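Open day at the Clondaldale paper mill, 14 Apr 2019

We came by bus from Urard and waited eight minutes at the gate.

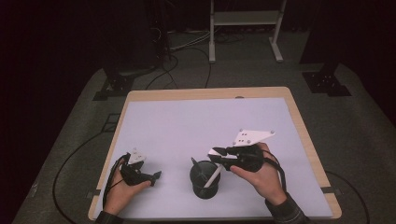 Table with a dark cup, Clondaldale

The tour began in the pulp hall - very loud, but warm. The mill makes 167 kinds of paper, and the oldest roller 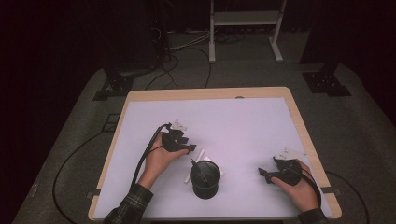 is still used two days a week. I liked the smell of the drying room.
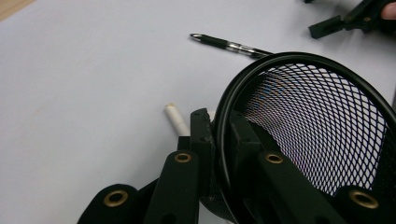

Meredith wrote to me later that the July tour is longer and shows also the water wheel.

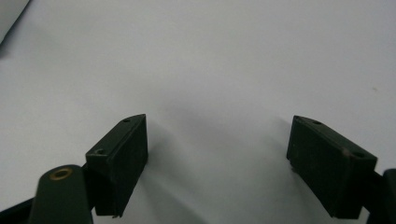 Getting there

Take the Akeo bus. Entry is free.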